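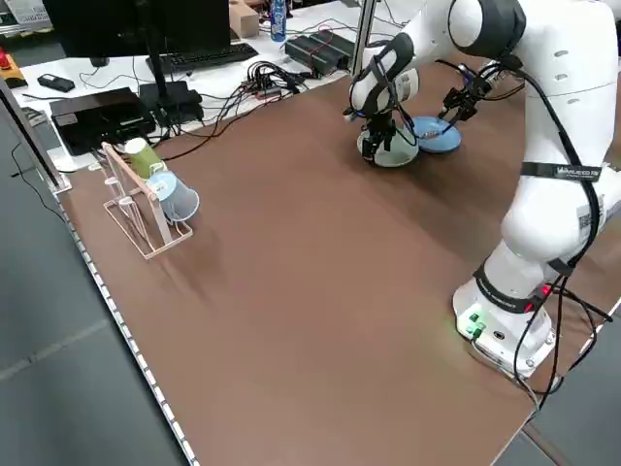

Según Natnael Chala, el comedor de la facultad no tiene un problema de ruido, lo que tiene es un problema de lentejas. Recogimos la objeción y seguimos midiendo.

El grupo (Chala, Fares Moussa y quien redacta) tomó lecturas durante 2 semanas de agosto. A la hora punta el sonómetro marcó 82 dB; con la sala a medio llenar, 68. Para pedir la sal hay que gritar en ambos casos. 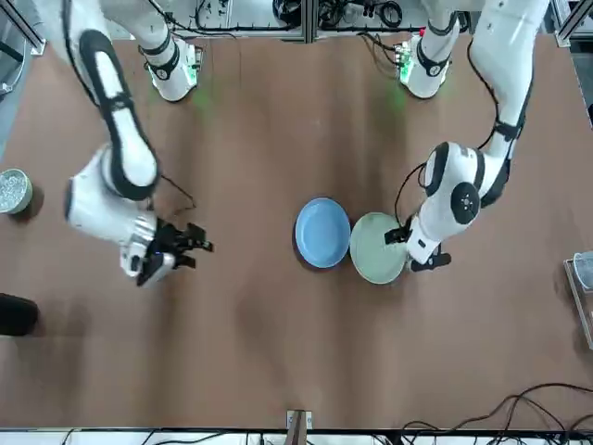 2. Encuesta

Repartimos 300 cuestionarios. Muchos volvieron con manchas de tomate – las dimos por respuestas válidas – y la queja más repetida fue el arrastre de sillas,

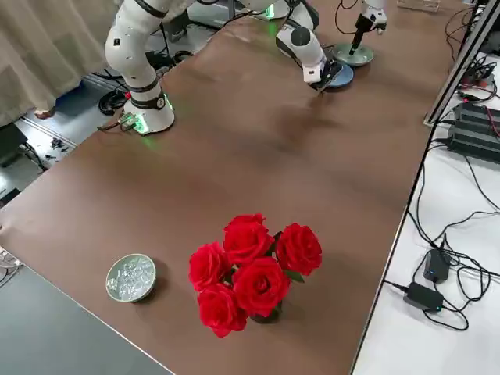
seguida de la megafonía, que anuncia el menú cuando ya se ha acabado. Moussa propuso fieltro en las patas. Chala propuso comer en casa.

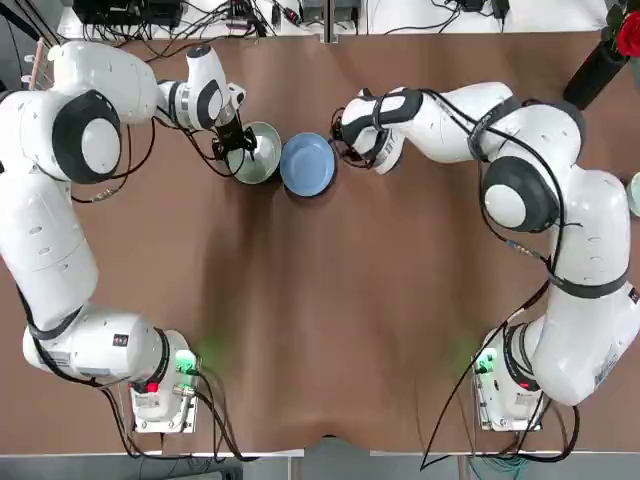 Última modificación: 2025-03-16

3. Pendiente

Falta repetir las lecturas con el fieltro puesto. El presupuesto está pedido y el decanato nos ha contestado que lo estudiará en silencio.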